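3. Simulated Workspace

Before any part was cut in the shared workshop, the arm mounts were tried in simulation. Figure 1 gives the wrist view with the gripper open. 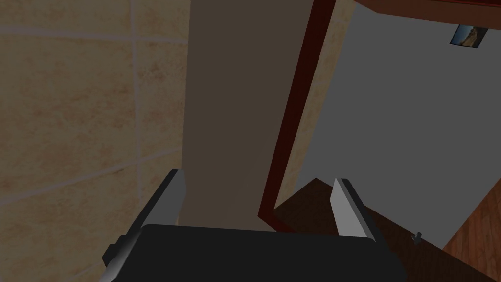 Ghazala Ghauri
Erura Workshop

Figure 1. Gripper view in the simulated home.

Each mount was tested at 25 base poses, with 200 trials per pose. Joint limits were copied from the Havimico drives fitted to the bench build – no margin was added.

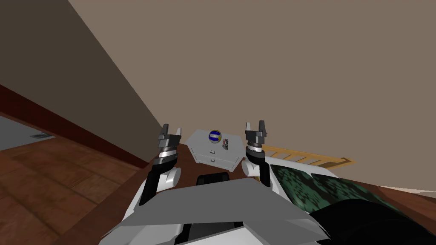 Mount spacing was the main variable in the build. A wide setting clears the torso but shortens the inward reach. With the arms on either side of the nightstand, as in Figure 2, the ball and the small box on top serve as reach targets. The printed brackets were then drilled for the narrower setting.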